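Relaying the side path, part two

3/26/19

The first part covered lifting the old slabs and finding out why they had moved. The short answer was no edge restraint and a bedding layer of builder's sand straight on clay. This part covers the base and the laying.

The path runs 40 feet from the side gate to the back step. I dug to a depth that left room for the base, the bedding layer and the paver, with the finished surface one brick course below the vent openings in the wall. The fall is away from the house, a quarter inch per foot across the width. I set it with string lines on both sides and checked it with a short level and a shim taped to one end. The shim method is slow but it does not drift.

Geotextile went down first, lapped a foot at the joints and turned up the sides of the trench. The base is crushed stone with fines, placed in two lifts. The rental place had a plate compactor free for the morning only, so both lifts were done before lunch - four passes each, dampened with the hose between passes. I would have liked to leave the first lift overnight and check it again.

Ishbel MacBrayne, who laid the drive two doors down, lent me her screed rails and told me to stop using play sand for bedding. She was right about that. Play sand is too fine and rounds off under load. I used washed concrete sand, one inch, screeded once and not walked on afterward.

The pavers are the Villa in a buff finish. I had also priced the Warnham, which is thicker and looks better wet, but it needed more digging than I wanted to do beside a footing. The supplier sent 5 packs. Colors vary between packs, so I drew from all of them at once. Pattern is a 90 degree herringbone with a single soldier course down each side. The 45 degree version locks up slightly better under cars, and nothing heavier than a wheelbarrow will use this path.

Edge restraint is plastic, spiked every 10 inches on the straight runs and closer at the bend by the downspout. It sits on the base, outside the bedding sand. If you set it on the sand it will creep, and then the joints open.

Cuts took longer than the laying. I marked them all in place, numbered them on the underside and cut them wet in one session. Two broke at the thin end and had to be replaced with a larger piece and a trimmed neighbor.

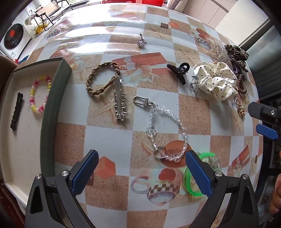
Clear bead chain and green bangle on the patterned tablecloth.

Jointing sand was swept in dry and vibrated down with a rubber mat under the plate, then topped up. I expect to top it up once more in May when the first lot has settled.

Still to do: the gravel strip between the soldier course and the wall, and a new grate for the drain at the gate end. The old grate is a size that is no longer sold locally. I will either trim a larger one or reset the frame, and I have not decided which.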